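Jollow handheld gripper pair: four months of setup, cleaning and repair

Reviewed by Hina Bugti
7 September 2022

I have been running a pair of Jollow handheld grippers since May. They are the kind you hold one in each hand, with a marker cube on top, and they record how a person handles things so that an arm can be trained on it later. Ours feed a two-arm folding cell. This review covers how the pair is set up and kept running. How well the trained arm folds is a separate matter.

Price and what comes with it

The pair cost us $1,483 before shipping. For that you get two grippers, two printed cubes, cables, a spare set of finger pads and a calibration board. You do not get a case. I bought a padded one from Fimitz, which fits if you take the cubes off first. The closest competitor I looked at was the Odier set at $1,789. It has metal jaws and a better manual, but it is heavier, and weight matters when you hold the thing for a whole shift.

Setup

Allow a full morning the first time. The cubes push onto a square post and lock with one small screw underneath. Tighten it until it stops and no further. I cracked a post in the first week by giving it another quarter turn.

Calibration is done with the board flat on the table. You hold each gripper over it, turn it slowly until the software has seen enough faces of the cube, then open and close the jaw fully five times. The left one usually passes on the first try. The right one often fails on jaw travel, and the fix is to unplug it, close the jaw by hand and start again. The manual does not mention this.

The marker faces have to stay flat and clean. A fingerprint is fine. A scuff across a black square will cost you tracking on that face, and you will see the position jump in the log. Jollow sells replacement faces, though you can print your own on matte label stock if you get the size right.

Daily care

Wipe the finger pads at the start of the day and again at lunch. Cotton lint builds up on them and the grip on thin cloth gets worse before you notice it. I use a damp microfiber cloth and nothing stronger – alcohol made the first set of pads go hard at the tips.

Check the cube screws and the cable plug while you are at it. The cable is the weak point of the whole product. It is thin, it comes out at a bad angle, and it will get pulled. I now tape a loop of slack at the plug end before every session. 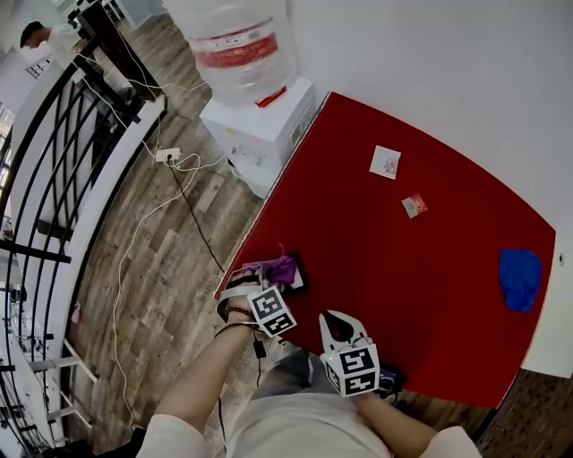

Working a purple cloth with the left gripper. Both marker cubes are fitted, and a thin cable hangs from the left unit.

Repairs so far

We have had 3 repairs. The first was the cracked post, which I replaced from the spares bag in ten minutes. The second was a worn jaw bushing on the right gripper. It started as a faint click and turned into visible play after 1,144 recordings. Changing it means taking out four screws and lifting the jaw straight up. Watch the spring under it, which is not held by anything.

The third was a broken cable. Jollow wanted the whole gripper back for that, with a two-week wait. I took it to Lashari, a repair shop near us, and they put on a new plug with proper strain relief the same afternoon. It has held since.

Good points

Light in the hand. Jaw parts are easy to reach. Spare pads are cheap and arrive quickly.

Bad points

Cable, as above. The calibration software forgets the jaw limits after an update, so write them down. The manual skips the bushing entirely, and support took six days to send me the part number.

Would I buy it again? Yes, at this price, with a spare cable and two spare bushings in the same order. If you have no one on site who is comfortable opening it up, the Odier set may be worth the extra money.

Rating: 3.5 out of 5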